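Notebook: two-arm cell, finger comparison
March, bench 2
Deok-su Maeng

Carrying on from the camera mount entry. Mounts are done and I don't want to touch them again this month. Today is fingers only.

Question for the day: do we keep the Kitar fingers (narrow, solid, flat inside face) or go over to the Pradar pattern (open triangle, pointed tip, plate held by screws near the top) for the small-parts handoff. Lanotham want an answer before they order sets for the other cells. Yazıcı, who prints for us, can do either, so lead time doesn't come into it.

Setup

Both arms on the front rail, bases at the two ends, facing in. Wrist cameras on both. Controller rate 40 Hz on both sides, same as last time. Gripper current limit 600 mA to start with. Homed both arms at 9:10 and again after lunch.

Left wrist camera needed its exposure locked. On auto it kept hunting whenever the other arm came into view, and the pink of the wall drifted with it. Locked it, did a white card, moved on.

Print on the mat is a fair test for the segmentation. The ferns don't bother it. The tan and orange flowers do, and I had two false picks on blossoms before starting any real runs. Raised the area threshold, and after that it left them alone.

Checked clearance between the two grippers at the handoff point first, with the arms crawling.
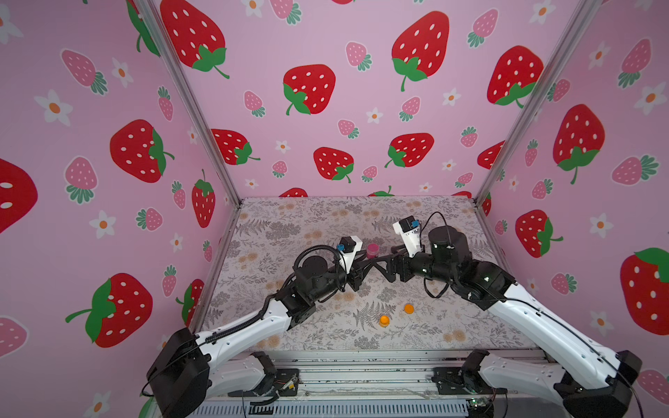

Closest approach in the handoff pose is set in the config as tip_gap_min. I had it too small. At full speed the right arm overshoots a little at the end of the move, and with the old value the tips touched twice. Opened the gap by 3 mm and slowed the last segment. No more contact in free air after that.

Cable on the right arm: still stiff. It wants to push the wrist back when joint 5 is near its limit. I can see it in the following error. Need a longer loop, or a softer cable. Noted for later, not fixed today.

Solid fingers

Ran these first because they were already calibrated. Task is: go to the pink cylinder, close, lift, hold, put down. Handoff only after the plain pick is behaving.

Plain pick was good. The flat face gives a long line of contact up the side of the cylinder, so it stands up straight in the grip even when the approach is off to one side. I put in deliberate offsets to see where it would fail. Up to 4 mm sideways it pulled the part into the middle by itself. At 6 mm one finger landed on the rim and pushed the part over. That's worse than I had in my head from the bench tests, but those were with a heavier part.

At 600 mA the grip was more than it needed. Dropped it to 400 and saw no difference in the lift. At 250 it slid. Leaving it at 400 for this part.

The problem with the solid fingers is the view. Once they close on something tall, the wrist camera sees the top of the part and not much of what is right behind it.

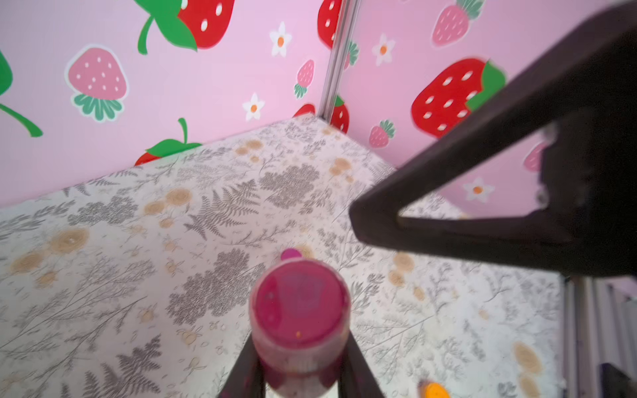

For a pick it makes no difference, as the target has been located before the fingers close. For placing next to something else it matters a lot. I tried placing with the wrist camera only and the estimate for the neighbor object jumped each time a finger covered it. With the fixed camera added it settled. So solid fingers mean we can't drop the fixed camera, and dropping it was one of the reasons Lanotham asked for the comparison in the first place.

Also tried the flat orange piece. Solid fingers are poor at this. They have to come down almost to the mat, and the blunt tip doesn't get under anything. Got it by dragging it a little with one finger and closing on the edge, but that was by hand on the teleop. I wouldn't want to script it.

Log size for the morning was 595 MB with both wrist streams at full resolution. Fine for now. If we go to longer runs, drop the left stream to half.

Open triangle fingers

Changed over after lunch. Swap takes longer than it should. The screws that hold the plate are hard to reach with the gripper closed and the fingers fall inward with it open. Ask Yazıcı for a small locating tab on the next print.

Recalibrated the tool point. The tip is narrow, so any error in the tool point shows up straight away. With the solid fingers I could be a millimeter out and never know it. Took three tries to get the touch-off to repeat.

Plain pick: works, but fussier. The finger flexes when it closes and the tip walks along the side of the part. On the cylinder, a tall grip was fine and a low grip tilted it. Best height was with the tips just under halfway. Went back to 600 mA and that made the tilt worse, so 400 here too.

Offsets: 4 mm sideways was fine, 6 mm was also fine most of the time. The pointed tip slips past the rim where the blunt one lands on it. That's a real gain over the other set.

Then one arm of each: triangle finger coming in from the far arm, flat fingers on the near one, watching through the near wrist camera.

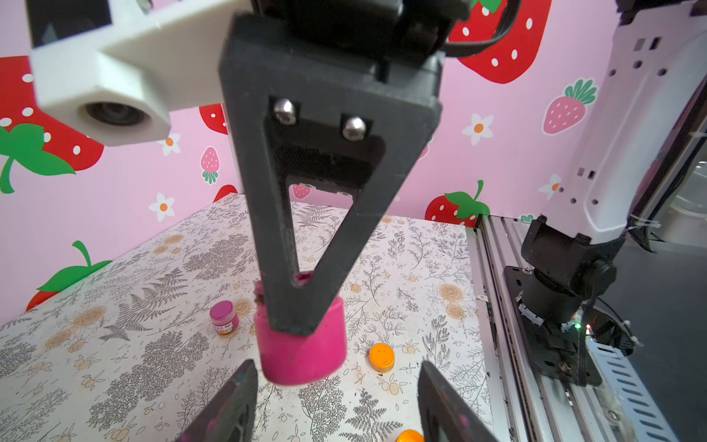 Page last changed: March, 17:40

Mixed pair is the part I hadn't planned and it's the most useful result of the day. The open middle of the triangle lets the near camera see through to the mat and the wall, so the tracker has something to hold on to while the other finger is in the way. It lost the part far less often than with two solid sets. I have the logs but haven't gone through them properly, so no numbers yet.

Segmentation did split the triangle finger into two blobs several times, one on each side of the hole. Filling closed contours before the mask step cured it. Costs a bit of time per cycle but we're still inside the budget at 40 Hz.

There is pink residue on the edges of the flat fingers. I want them wiped down before the next friction test, otherwise the numbers won't compare with the clean set.

Handoff

Only got to this at the end. Near arm takes the part, far arm comes in, both hold, near arm lets go. Timeout on the shared hold is 1000 ms. That's too short. The far gripper reports closed before it has settled, and the release was firing on the report. Added a check on current being steady for five samples before release. It behaved after that, and I left the timeout alone so as not to change two things at once.

One dropped part during handoff, my fault, wrong arm armed in the script.

Where this leaves it

Leaning toward triangle on the far arm and solid on the near arm for the handoff cell. For a single-arm cell I would stay with the solid ones and keep the fixed camera. Don't send this to Lanotham yet. I want a full run on each pairing, with the same part and the same start positions, before anyone orders.

To do
- locating tab on triangle fingers (Yazıcı)
- wipe fingers, redo friction at 400 mA
- longer cable loop, right arm
- handoff timeout: try 1500 ms with the current check on
- go through the tracker logs and count losses for each pairing
- flat orange piece with triangle tips, didn't get to it
- save today's area threshold in the cell config, it's only in my local copy

Arms parked and powered down at 17:55. Triangle set is still on the far arm, so load the right tool file before moving it.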